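Runstead Storage Support
Ticket 2893 – Mixed household goods, gray sheet-metal bin
Status: Resolved
Priority: Normal
Opened: 17 July 2026
Reported by: Sawsan Sfeir
Category: Contents record / bin weight

Summary of request

The requester reports that the contents record for a gray sheet-metal bin cannot be saved in Steveck. The form returns the message "Net weight does not agree with entries" and goes back to the first page, clearing the free-text field each time. The bin holds mixed household goods of different materials. The requester asks whether the goods must be divided among several bins before the record will be accepted, or whether the record can be corrected with the goods left together.

Details supplied by the requester

Bin type: Flekari, sheet metal, gray, open top
Empty weight on label: 2,205 g
Difference shown by Steveck: 165 g
Bin liner: none entered
Material class entered: Plastic, rigid
Steps already tried: record deleted and created again; bin reweighed; label scanned a second time

Support entry 1

The record was reviewed and the weight difference was reproduced on a test copy. The class "Plastic, rigid" had been applied to the whole bin. This class is intended for bins in which all goods are of one material, and it is not suitable for the present contents, which include a clear round container, a crumpled yellow item and a green cylinder that looks like glass. A bin of this kind should be entered as "Mixed, loose," with a separate line for each item.

The requester was asked to keep the goods together until the lines had been entered. Small items should be entered as well. The white rounded item toward the back of the bin has no line in the present record, and neither does the black and gray curved item with the pale strip along its edge. Where the purpose of an item is not known, a plain entry by color and shape is acceptable. 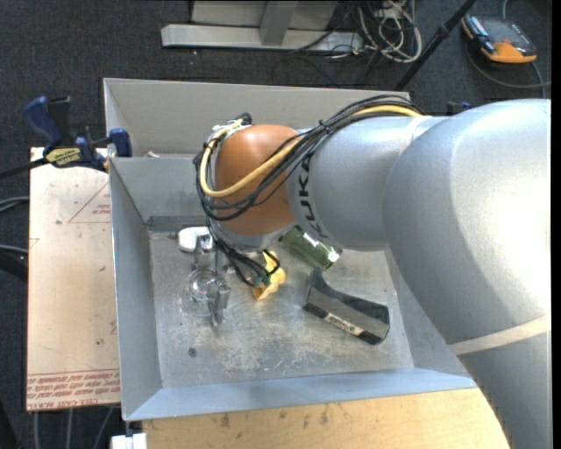 Takumi Honda asked that the green cylinder be entered under "Breakable" in any case, whether or not it proves to be glass. Bins marked "Mixed, loose" are sometimes stacked at the end of a shift, he wrote, and a breakable line places a hold on stacking. He also asked whether soft goods could be moved between hard ones as padding, or whether this would count as a change to the contents.

Support entry 2

Both points are accepted. The "Breakable" line may be used for any item that could reasonably be glass, and no proof of material is required. Moving goods within the same bin is not a change to the contents and does not need a new record. Adding padding from outside the bin is a change, and the padding must be given its own line.

The weight difference was examined further. Steveck holds two empty weights for Flekari bins, one for the current type and one for the type supplied before March. The record had taken the older figure from the bin's first scan, although the label carries the newer one. Scanning the label again does not replace a stored weight. It must be cleared by hand under Bin, Properties, Empty Weight before the bin is scanned.

Requester's reply

Sawsan Sfeir confirmed that the stored weight had been cleared and the class changed. The difference then fell to zero, but the form was still refused, this time with the message "Description required." The line for the yellow item had been left blank as the requester was unsure what to call it.

Support entry 3

The requester was advised to write "yellow item, crumpled" and continue. Descriptions may be up to 300 characters long and can be amended later without reopening the record. The record was then saved at the first attempt.

Resolution

Contents class changed to "Mixed, loose." Stored empty weight cleared and replaced with the label weight of 2,205 g. Green cylinder entered as breakable – stacking hold confirmed as active.

Open points

The loss of the free-text field after a refused form has been passed to the Steveck maintenance list. Users are advised to keep a copy of longer descriptions until a correction is released. Cleaning of the bin under the Symonenko schedule is not affected by this ticket and should take place on the usual date, once the goods have been moved.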